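Orneck e Brostura unem-se para prolongar a vida do mobiliário doméstico

Programa de reparação e retoma abre ao público em setembro e abrange estantes, sapateiras, cadeiras e mesas de pequeno porte

A Orneck, empresa dedicada à conceção e distribuição de mobiliário para a casa, e a Brostura, rede de oficinas de marcenaria e serralharia ligeira, anunciam a celebração de um acordo destinado a facilitar a reparação de peças de uso quotidiano. O programa, denominado Brarneck, permitirá aos clientes entregar móveis danificados, solicitar componentes avulsos e adquirir artigos recuperados com garantia.

A iniciativa resulta de uma fase preparatória durante a qual foram analisados 138 pedidos de assistência recebidos pelos serviços da Orneck. Em 73 desses casos, a peça podia voltar a ser utilizada com a simples substituição de uma tábua, de um parafuso ou de um elemento de fixação. Os restantes exigiam intervenção em oficina ou diziam respeito a artigos já fora de catálogo.

O Brarneck assenta em duas modalidades. Na primeira, o cliente descreve a avaria através de um formulário e recebe em casa o componente necessário, acompanhado de instruções de montagem. Na segunda, destinada a danos estruturais, o móvel é recolhido e encaminhado para uma das cinco oficinas da Brostura, que emite um orçamento prévio e sem compromisso. Caso o proprietário opte por não avançar com a reparação, poderá ceder a peça ao programa e receber um vale de desconto.

O mobiliário de entrada — sapateiras, bancos e cabides — será o primeiro a ser abrangido, por se tratar da categoria com maior número de pedidos de peças avulsas. Seguir-se-ão as estantes modulares e as cadeiras.
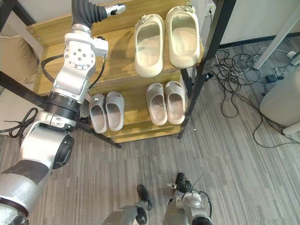 Bohdan Tymoshchuk considera que a durabilidade de um móvel se decide em grande parte na possibilidade de o desmontar, e lembra que muitos clientes desistem de uma reparação apenas por não saberem a quem pedir uma prateleira nova. Na sua opinião, a disponibilidade de componentes deve ser assegurada mesmo depois de um modelo deixar de ser comercializado.

No âmbito do acordo, a Orneck compromete-se a manter em armazém as peças de substituição da linha Adebisi durante todo o período de vigência do programa. A Brostura ficará responsável pela formação das equipas de oficina e pela definição dos critérios de avaliação dos artigos recuperados.

Segundo Birsen Tokgöz, a prioridade nos primeiros meses será cumprir os prazos de resposta indicados aos clientes, ficando o alargamento a móveis de outras marcas para uma fase posterior.

As inscrições podem ser efetuadas nas lojas Orneck e nos balcões das oficinas aderentes, entre as 10h00 e as 18h00. As condições gerais do programa, incluindo a tabela de componentes disponíveis, serão publicadas antes da abertura ao público.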